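The box came in January, no note. Henk Aerts knew the wood right off — walnut, dovetailed, the kind of thing Ragab used to sell for engagements before the shop in Grarkby went under. Brass plate on the lid. Blank.

He called Obadia.

"You send me a box?"

"What box?"

"Walnut. Nice hinges. Nothing on the plate."

Long quiet on the line. Somebody's radio.

"Marta ordered that," Obadia Bakilana said. "Before. She paid me 300 down and said she'd call with the words. For your forty years. Then she didnt call."

Henk sat down on the stairs. Six weeks she'd been in Bravwood by then, the good ward, the one with the window. She must of done it from the bed.

"So what do I owe you?"

"Nothing. I'm a engraver with no words. Bring it in when you have some."

He kept it by the kettle. Put his watch in it. Took the watch out. Tried lines on the backs of envelopes — To Henk. For Henk. Forty years and. Every one sounded like a bank calendar. What would she have put? Something short, probably rude. She had given her own brother a pen that said RETURN TO OWNER, COWARD.

Spring. He drove the 6 miles to Obadia's, box on the passenger seat, belt around it.

"You got your words?"

"No."

"So why'd you come?"

"Polish it," Henk said. "The plate. Just polish it so it shines."

Obadia looked at him, then got the cloth. Took his time. When he tilted the lid there was Henk in it, blurred, an old man in a good coat, and the window behind him.

"That'll do," Henk said, and paid him anyway. 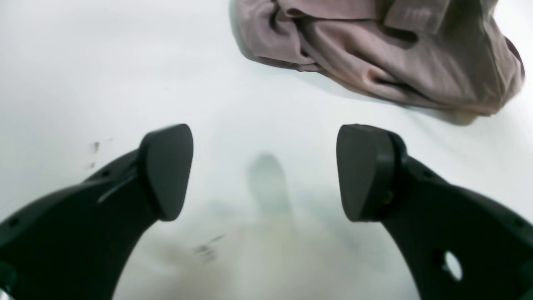
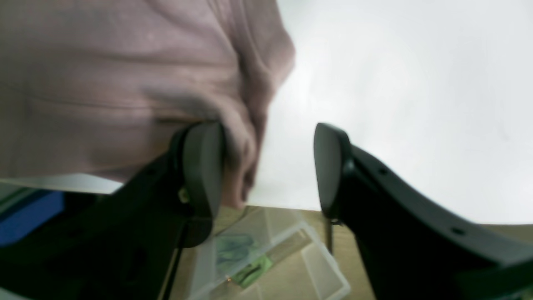
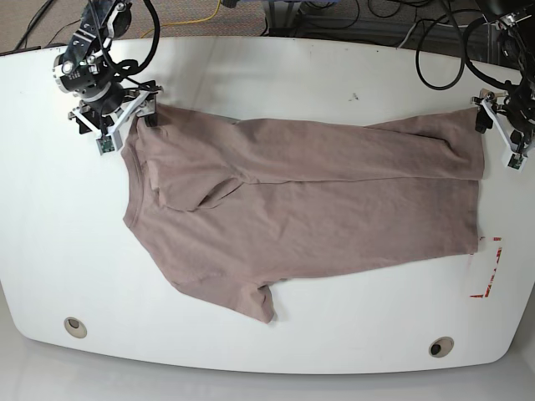 Eleck, August 2019, p. 6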